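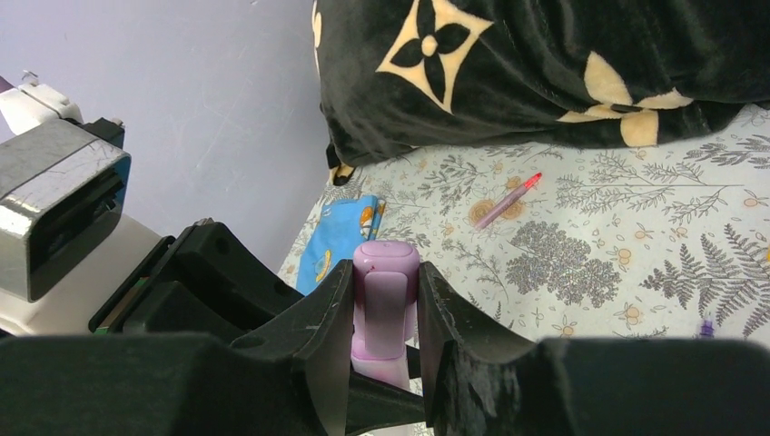
By a second-year student, Civic Research Methods
December 30, 2020

Coursework > Civic Research Methods > Final Reports > Petitions and Protest

Did the Gistadberg bus petition change anything?

The campaign to keep the Sornby bus running has been described to me, more than once, as a win for ordinary people. I started this project ready to agree. After reading the town records and the campaign's own handouts, I am less sure, and I think the people who call it a win should have to show more than they have.

The basic facts are not in dispute. In June the town of Gistadberg proposed ending the evening bus between Bang and Sornby. A group of riders started a petition, which closed with 979 signatures, and held two rallies outside the town hall. The proposal was then withdrawn. The campaign's last handout says "we stopped the cuts." Local blogs repeated the line, and none of the ones I read asked how.

My first problem is the petition itself. It was open to anyone, online and on paper, and it did not ask for an address. I can't say how many of the signers live in Bang or Sornby, and neither can the campaign. When I asked by email, the reply was that "support came from all over." That may be true, but a town council has little reason to fear people who can't vote in its elections.

The second problem is the rallies. The campaign's handout puts the larger one at "hundreds." The sign-in sheet, which the organizers kindly let me see, has 62 names. Not everyone at a protest signs a sheet – I wouldn't – so the true number could be a good deal higher. I still don't see how anyone gets from there to hundreds without some proof, and I was not given any.

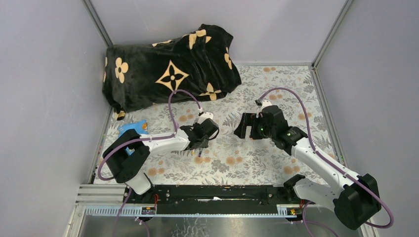 Then there is the timing. The minutes show that the bus contractor, Drarkel, had told the town that ending the route early would bring a penalty under its contract. The letter was entered in the record 10 days before the first rally. The council talked about that letter at length. The petition got one line, saying it had been received. I read the minutes several times looking for a council member who gave public pressure as a reason for changing course, and I did not find one.

Minutes leave a lot out, of course. Council members may have had calls from angry riders that were never written down, and a politician who has given in to a crowd may prefer to talk about contract terms. I also only had access to the public part of the meetings. So I can't say the campaign had no effect. My complaint is that the claim was made with full confidence and passed along by people who hadn't checked it.

I should also mention what the town did not do. The route was kept "pending review," and no date was set for the review. The fare increase that was in the same proposal went through, and the campaign's handout doesn't mention it. Riders I spoke to at the Bang stop knew about the fare. Several of them had never heard of the petition.

If I did this again I would start with the contract and work outward, and I would ask for the council's emails much sooner. My records request is still open.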